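Sturberg Computer Refurbishing: Questions We Get About Donated Desktops

Last updated 29/08/2022

These are the questions that come up most often about the desktop computers we take in, open up and sell on or recycle. If yours is missing, write to the workshop desk. Zineb Zaki reads the mail and answers most of it herself.

What does a desktop look like once you have it open?

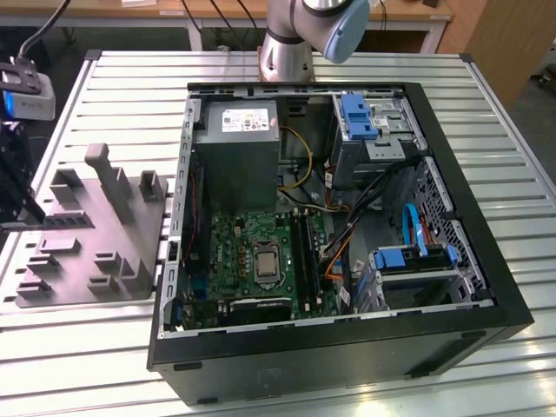
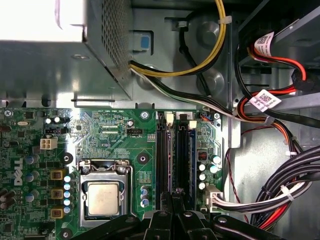
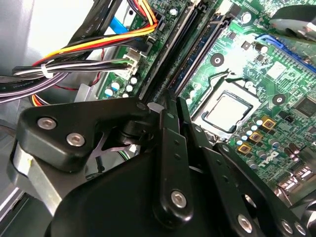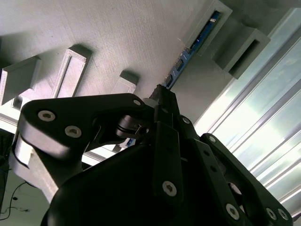
At the bench. The first picture has the whole tower on its side with the panel off.

The usual order of work is side panel, dust, cooler, memory, drives, then a decision about the board. Not every machine gets all of that. If the board is dead we stop early and sort the parts.

Why do you lay the tower on its side?

The board faces up that way and dropped screws stay where you can reach them. It also keeps the weight of a large cooler or graphics card from pulling on the board while you loosen it.

Do you remove the cooler from the processor every time?

Yes, if the machine is going to be resold. Old thermal paste gets cleaned off and replaced. We leave the processor in its socket unless there is a reason to change it. Please do not take it out before you donate — bent contacts are the most common damage we see on boards that arrive partly stripped.

Can I donate a computer with no memory in it?

Yes. We keep a drawer of tested modules and match them to the board. If you have the original modules in a bag, send them along, but do not worry if they are gone.

What about the hard drive?

You may keep it. If you leave it in, we wipe it before anything else is done with the machine, and a drive that cannot be wiped is drilled. Ask for a wipe certificate when you drop off. We can't issue one later, as the drives are not stored by owner.

If you take the drive out yourself and it sits in a plastic carrier, please put the empty carrier back in the case. Replacements are hard to find for some models.

Do I need to unplug the cables inside?

No. Leave power and SATA cables connected. It saves us working out which ones are missing.

Is it safe to open the power supply?

No, and we don't do it either. A power supply that fails the load test is replaced whole. The old one goes out with the metal and electronics pickup from Taltden.

Do you take computers from businesses?

Yes. For more than 10 machines, call first so we can clear shelf space. Office towers from the big makers are the easiest for us, because spare parts come from other donations. Home-built machines are welcome too.

How many do you handle?

We took in 1,429 desktops last year. Of those, 188 were past repair and went for parts.

How long until a donated machine is ready for someone?

The average is nine working days. It was longer in July, when we were short of drives.

Can I buy one?

Refurbished towers are sold from the front room. Each has a sheet taped to the top listing the processor, memory, drive and graphics card, if there is one. Monitors and keyboards are priced separately. We do not reserve machines by phone.

Is there a warranty?

90 days on the whole machine. Bring it back with the sheet. Opening the case yourself does not void anything, and adding memory or a second drive is fine.

Can you fix my own computer while I wait?

No. For repairs to your own machine we send people to Akyol, two doors down.

Do you teach people how to do this?

Mirjam Rüegg runs a beginner bench session twice a month. You take apart a desktop, name the parts and put it back together. Tools are provided. Tie back long hair and leave rings and bracelets at home. Places fill up — sign up at the desk or by mail.

What do you not accept?

Tube monitors, printers, loose laptop batteries and anything that has been in a flood.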